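Inmont Shared Workshop Members Complete Two-Handed Training Station for Home Robot Project

Member-built station will support work on everyday cable and plug tasks 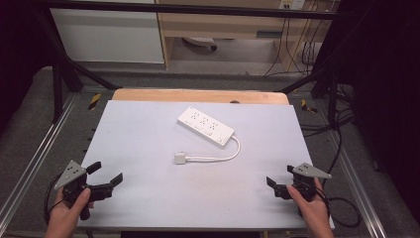
A power strip and its cable on the work board at the Inmont station, with a pair of hand-held grippers.

INMONT, 2021-03-15 - The Inmont Shared Workshop announced today that members of its home automation group have completed a work station for recording two-handed tasks. The station, known within the workshop as Cirus, will be used to gather examples of ordinary household jobs carried out by people holding grippers. The group intends to use those examples in the development of a small two-armed robot, which is being built in the same workshop under the name Timden.

Work on the station began in November. It was designed and assembled by members during regular evening hours, using the workshop's own tools and a material budget approved by the membership at the start of the project. Total spending on the station came to $882, excluding the table and other furniture already on the premises.

"Our members wanted to build a robot that could be of some use at home, and they asked the workshop for a place to do the early work properly," said Robel Kassa, director of the Inmont Shared Workshop. "The station gives them that place. It also gives other members a chance to take part in a robotics project without having to write software or machine parts."

The station consists of a work table within a black metal frame. A smooth, pale board is laid over the wooden tabletop to provide a plain working surface. The person at the table holds a gripper in each hand and carries out a task with the gripper fingers in place of his or her own. Both grippers are connected by cable. Yellow-and-black marking has been applied to parts of the frame.

The first set of tasks concerns power strips, plugs and cables. The group selected these objects after a survey of members, who were asked which small jobs at home they would most like to hand over to a machine. Sorting out cables behind desks and under tables was named more often than any other job. A task in the first set may call for a power strip to be turned to face a given direction, for a loose cable to be gathered, or for a plug to be picked up and brought to a socket. All power strips used at the station remain disconnected from the building supply throughout a session.

Cables present a known difficulty for home-built robots. A rigid object such as a box or a cup keeps its shape when it is lifted, and its position can be worked out from a few points. A cable bends, twists and catches on itself, and it seldom lies the same way twice. The group expects that many recorded attempts, made by people of differing habits and skill, will be needed before the Timden robot can be tried on even the simplest of these tasks.

"A person picking up a plug will often steady the cable with the other hand and give it no thought," said Lăcrămioara Furtună, who leads the home automation group. "We would like the robot to learn from that. With one gripper we kept chasing the plug across the table. With two, people settle into a way of working after a few tries, and those later tries are the ones we value most."

The present grippers are the group's third design. An early version used a longer handle that members with smaller hands found tiring, and a second version could not be held steady when the fingers were nearly closed. The left and right grippers now follow the same general layout, with two fingers on each and a triangular plate mounted on top. Drawings for the current version are kept in the project binder at the front desk, where members may consult or copy them.

A total of 25 members have signed up for the first round of recording. Each will attend a session lasting 60 minutes, including a short introduction and rest breaks. Sessions are limited to one operator at the table, with a member of the group present to reset the objects between attempts and to stop the recording if needed. Members taking part are asked to remove rings and bracelets and to roll up loose sleeves before taking hold of the grippers.

Recordings will be stored on a computer owned by the workshop. Names will not be attached to the files, and members may ask for their own sessions to be deleted at any time before the first round closes. The full policy is posted beside the sign-up sheet.

The software that sorts and labels the recordings, called Wei, was written by members of the group and is at an early stage of development. It currently requires each attempt to be reviewed by a person, who marks where the task begins and ends and notes whether it was completed. The group has set aside one evening each week for this review and welcomes help from members who are comfortable using a spreadsheet. No previous experience with robots is required.

Construction of the Timden robot is proceeding separately. The base and shoulder sections have been assembled, and the first arm is awaiting replacement bearings after a fit problem was found during bench checks. The group has not set a date for a public showing. The workshop's safety rules require that any powered arm be tested at reduced speed behind a barrier, with two trained members present, before it may be used in the open work area.

"There is a good deal still to do, and I would sooner see the arm done well than done early," Kassa said. "In the meantime the station is in working order, and members are welcome to come in and ask questions."

The workshop will hold 4 introductory evenings for members who wish to learn about the station before joining a session. Places are limited by the size of the room. Members may register at the front desk or by replying to the monthly newsletter. Guests may attend when accompanied by a member, and those under the age of 16 must be accompanied by a parent or guardian.

Members who have old power strips, extension cords or appliance cables they no longer need are invited to donate them for use in later rounds. Items should be clean and free of cracks or exposed wire. Stiff and flexible cables are equally welcome, as are plugs of unusual shape. Donated items will be checked before use and cannot be returned.

About the Inmont Shared Workshop

The Inmont Shared Workshop is a member-supported facility offering space and equipment for woodworking, metalworking, electronics and textile work. Membership is open to adults living or working in the Inmont area, with reduced rates for students and retired persons. The home automation group is one of several interest groups organized by members and meets weekly in the electronics room.

Media inquiries

Requests for interviews or visits to the station should be addressed to Robel Kassa, Director, Inmont Shared Workshop. Technical questions will be passed to Lăcrămioara Furtună. Please allow two working days for a reply.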